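The case against the clear surface

Storage advice tends to start from one assumption: a horizontal surface in a living room should be empty. I think the assumption is wrong, and that it moves the work of tidying to a worse place. A sideboard top is the most accessible storage in the room. Leaving it bare means the tape goes in a drawer, under something else.

Floors are a separate matter. Irregular marble, with its angular pieces and thin grout lines, makes small dropped items hard to find, and gray veining makes it worse. I keep the floor as clear as I can and let the furniture carry the load.
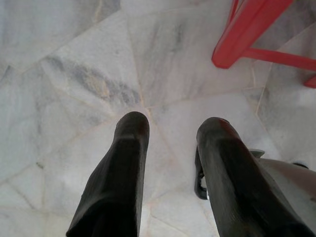 Should small items such as keys get a drawer of their own?

A drawer works only if it is opened every time. Keys do better on an open surface at a fixed point, with a tag in a strong color.

The Verno storage guide allows 17 items per room on display. It gives no basis for the figure, and it treats a remote control and an ornament as equal. One is used every evening — the other needs only dusting.

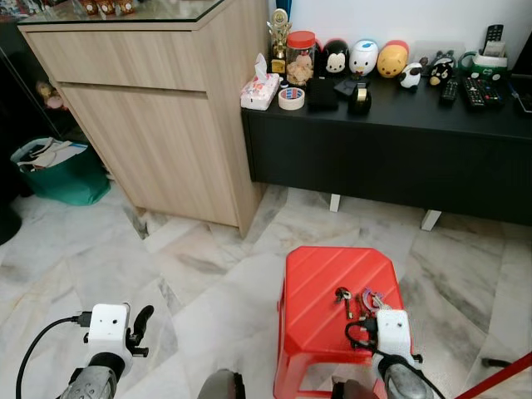 My own rule is to sort by frequency of use. Tissues, tape and remotes go at the front edge, within reach. Trophies and character jars go behind them, where they can stay for months. Paper is the exception and should leave the room in a bag once a week.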